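Teaching the arm at Kilville: our gallery

Hello, and welcome to the messy end of the Lornow project! I'm Irina Moldovan, and I spend most of my days steering a robot arm so that a computer can learn to do it without me. We record every go, good or bad (I've done plenty of bad ones), and the lot gets fed to the model overnight. The target is 1,111 goes by the end of the month and we're on 315, so bring biscuits if you're passing.

I'm adding pictures as I find time, with a note or two on each.

Wood and metal

The block on its steel plate, from the wrist camera, with the fingers almost shut. I love this view, because it's all the model gets to see as well! Pale wood is lovely to practise on, shiny metal much less so, and Irfan and I are still arguing about whether to swap the plate for a dull one.

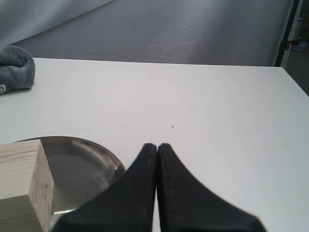
Still to come

I owe you a batch from June, when Wai-kit had the controls and did 60 goes before lunch without a single grumble. My own best is 80 in a day, and my thumbs knew all about it.

Valentin is sorting the side views too, once he's finished labelling. He marks the start and end of each grab by hand, so please be nice to him.

If you fancy a turn at steering, leave your name with Aurelia at the front desk. You don't need any experience, and clumsy people are very welcome – the model needs to see a few fumbles!

Page last updated 23/09/2024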